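Chapter 3
Where Did the Otters Go?

I grew up near the Bralta River, and I never once saw an otter there! My teacher, Boris Hudec, swore they used to fish right below the mill - whole families of them.
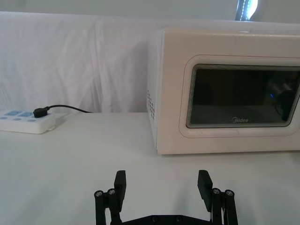
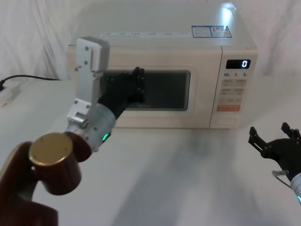
Why do otters matter to a river?
They eat a lot of fish and crayfish, and that helps keep the rest of river life in balance.

In this chapter we'll walk 35 miles of the Bralta, from Ostach down to Halliday, and look for tracks (bring boots).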